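Last updated 2024-09-03

Quick one, I have to be out the door in 5 minutes.

So the music corner. It has been bugging me all August. Everything that has no home ends up there, and then I go to practice and can't find the metronome. Yesterday I finally pulled the lot out and put it on the table. Mics, metronome, old cards, a chunk of building bricks I have been stepping on since we moved to Clamlow. Why were the bricks with the mics. No idea. 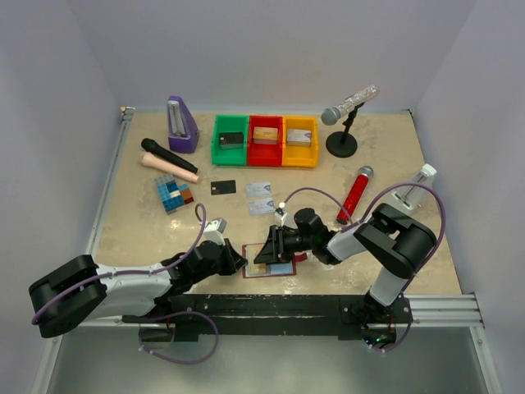
Photo: Fitzgerald Ruiz-Ortega

The purple metronome stays out, top shelf, final answer. Red glitter mic goes in the drawer with the plain black one. The silver glitter one can live on its stand, it looks good there and I like haveing one ready to grab.

The little bins are my favorite part. Green, red, yellow, a small box in each. Cheap, and they wipe clean. I want more but there is no room, I measured. Twice.

Cards: still undecided. The black one and the two silver ones were all loose at the bottom of a bag. Need to go thru them properly and see if any are worth keeping. Probably not tonight.

Bricks are going to my nephew in Escobedo. Mostly blues, he'll be happy, he's building a harbor or a whale, depends on when you ask. Box is taped up already, just needs stamps.

Next up is the cable drawer. Feels like 1000 cables and not one fits the keyboard. Wish me luck. More when I get to it.

Contact | © Fitzgerald Ruiz-Ortega | Back to top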